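4. Setting up the Pidedberg rug frame

Read all of this before you open the yarn bag. Most of the calls we get are about step 3.

Tools you need: flat screwdriver, tape measure, scissors, blunt needle. Comb is in the box.

1. Lay both side beams on the floor, slots facing in. Longer slot goes at the bottom.

2. Push the top bar through. Turn the wing nuts by hand untill they stop. No pliers.

3. Fit the bottom bar the same way, then measure corner to corner, both directions. The two numbers have to match. If they don't, loosen one nut, knock the beam over with your palm, measure again. A crooked frame makes a crooked rug and you can't fix it later.

CAUTION: Bars are under load once warped. Never undo a wing nut with warp on the frame.

4. Tie the warp to the bottom bar with a double knot. Go up, over, down, under. Keep going. Small frame takes 300 warp threads, all cotton. Don't use wool for warp, it stretches.

5. Check tension with a flat hand. Should feel the same all the way across. Slack spots: pull through to the nearest side and retie.

Note: Wirberg cotton is thicker than the Ullbridge spool that came with older kits. If you have the old spool, don't mix them in one warp.
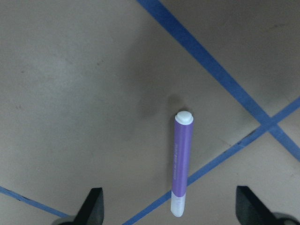

6. Weave 4 rows of plain cotton before the first knots. Beat down hard. This is your end band and it holds everything else in.

7. Start knotting from the left. Each knot goes round two warp threads, tails toward you. Pull down, then cut. Leave the pile long for now, trim comes at the end.

8. After every row of knots, 3 passes of weft. Leave the weft a bit loose in an arc before you beat it, or the sides will creep in. Narrow edges = weft too tight, every time.

CAUTION: Keep kids and cats away from the comb. Teeth are sharp.

Replacement parts: comb is part no. 2722, wing nuts are sold in pairs. Hughes frames use a different thread so there nuts won't fit.

Stopping for the day: leave the warp on, cover with a sheet, keep away from radiators.

Section revised April 20, 2020, Hywel Gape. Trimming and finishing are in section 5.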